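The Second Pair of Hands

Wiebke Kettler had the room until six, and there were two pairs of hands to get through before then. She wrote Tue 9 January at the top of a new page, ruled a line down the middle and put Garix on the left and Vedlow on the right. Then she started the first run at the shelves.

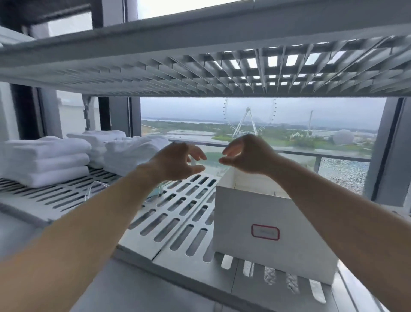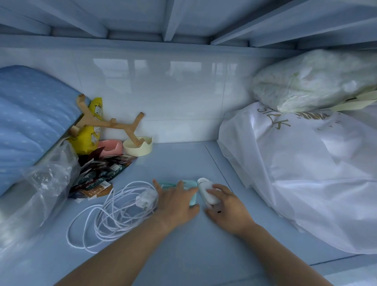
Towels and cables, she wrote underneath. She had argued for both. The people at Gristari who were paying for the trial had wanted blocks, because blocks gave clean numbers, and she had told them on the telephone that no one she knew kept blocks in a cupboard. They had given way in October, after a long silence and a longer email.

The Garix hands were the older design. She had lived with them for two winters and knew their habits. They closed a little late and then too fast, and on anything soft they took more than they were asked for. If you told them one towel, you had to be ready for two. Their good point was that they never complained. You could run them all day and the motors would be no warmer at the end than a cup of tea left on a desk.

The Vedlow hands had come in a case with a foam lining and a booklet. She had read the booklet on the train. It said a great deal about touch and very little about what to do when a finger stopped answering, and she had folded down the corner of the one page that did.

Her phone rang at half past one. It was her brother, wanting to know if she had decided about their mother's flat.

"I'm working," she said.

"You're always working. Are you going to clear it or am I?"

She looked at the cursor on the log. Run 13 was waiting for her to press the key.

"I'll do it," she said. "Give me until the end of the month."

"There's a lot in there, Wiebke. She kept every lead that ever came with anything."

"I know what she kept."

She put the phone face down and pressed the key.

The afternoon went by in short pieces. Start, watch, stop, write. The Vedlow hands were slower than she had expected, and she marked them down for it. By three she had stopped minding. They came up to a thing and waited, and then they closed, and the current trace on her screen rose in a smooth curve where the Garix one had always jumped. At run 41 the left thumb stopped answering. She turned to the folded page, did what it said, and the thumb came back.

She made coffee from the tin of Zoëga in the kitchen and drank it standing up. The trial called for 700 runs over the fortnight. They had reached 423, and she could already see how the table would look. Garix would win on time. Vedlow would win on everything you could not put a stopwatch to, and Gristari would ask her which of those mattered more.

She tried out an answer on paper and crossed it out. She tried another. Speed is worth having when the objects are known, she wrote. In a real cupboard they are not known. She left that one in.

At ten to six she shut down the controller and waited for the fans to stop. The corridor lights had gone to their evening setting. She put on her coat, took it off again and sat back down at the desk — there was one more line she wanted under Vedlow while she still had it in her head.

Would trust with my mother's things, she wrote.

She read it over. It was no use for the report, and she would have to take it out before Friday. She closed the book and rang her brother to ask who had the key.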